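Teaching the arm to move boxes, week three

May 25, 2019

I'm still recording demonstrations for the box task. Last time I wrote that I wanted 200 good ones before training anything again. I have 73. The rest of the evenings went to fixing the way I record them.

I started out by hand guiding, with the motors slack and me pushing the arm through the motion. It works for light things. With a box it's awkward, because I need one hand on the forearm and the other on the elbow, and then I end up leaning over the table and my sleeve is in the wrist camera's view. The policy I trained on those runs was poor. It reached for the box and stopped short nearly every time.

So I switched to remote control. Arlo Schumacher lent me his old leader arm, a small copy of the big one that you move with your hand while the big one follows. I sit on a stool to the side and keep my arms out of the way. The software is Grimeo, which I don't love, but it logs the joint angles and the wrist camera on the same clock and I haven't had to write that part myself. 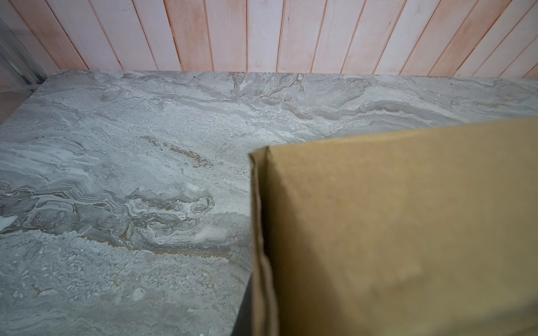 The hard part with a box is the last inch or two. Once the gripper is close, the cardboard takes up so much of the wrist view that you lose your sense of where the edge is. For the first week I kept looking up at the real box to line things up. Gus Holloway pointed out that the arm can't do that. If I use information the camera doesn't have, the recording has a move in it with no visible cause. Now I drive from the wrist view only, with the monitor turned so I can't easily peek past it.

This made me slower. A run that took 7 seconds by eye takes more than twice that on the monitor. I also miss more. I keep the misses if I recover in the same run, and throw them out if I have to reset.

Other changes since the last post:

I start each run from a different pose. Before, I always started from the same one and the policy only knew that one.

I stopped pausing before the grasp. The pauses got learned too, and the arm would sit there.

I do sets of 25 and then quit for a while. After that many my hand gets sloppy and it shows in the joint plots.

Next is the lag. The follower trails the leader by enough that I overshoot on fast moves, and I've been covering for it by going slowly. Arlo thinks it's a filter setting in Grimeo. I'll try that before I record the next set.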